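About Janach

2 min read

Oct 19, 2026 | By Balthasar Kuster

143 shares | 5 comments

Janach is a small company in Gindenbridge that looks after office kitchens. We stock them with fruit, clean the refrigerators, wipe down the tables and take away what has gone bad. We started 14 years ago with one van and one customer, a printing shop called Ferri that wanted apples for the morning shift. Ferri is still on the route.

Most of our work is fruit. We buy it from growers and from the Utier market, sort it by hand in our storeroom, and deliver it before the first people get to their desks. In an ordinary month we bring out 2,000 pounds. Apples make up the biggest share in October, and we switch suppliers as the season moves along.

We use shallow baskets with open sides. They don't hold much, so fruit isn't stacked deep and the pieces at the bottom don't get bruised. They rinse clean in the sink and dry fast. We put them out on a table where people walk past, usually close to the refrigerator. Extra fruit goes in the refrigerator and gets brought out as the basket runs down.

Refrigerators are cleaned on the last visit of the month. Please label anything you want to keep. Unlabeled food is thrown out, and we can't get it back for you.

There is no contract. Customers pay by the visit and can stop or skip when they like. If you want a basket in your own kitchen, call the storeroom in the morning and ask for the route desk. We will come by, look at the space and give you a price.
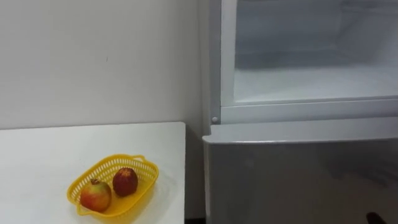
Balthasar Kuster

A yellow basket on a white table, with an apple in it and a smaller, darker red fruit behind. The refrigerator is just to the right.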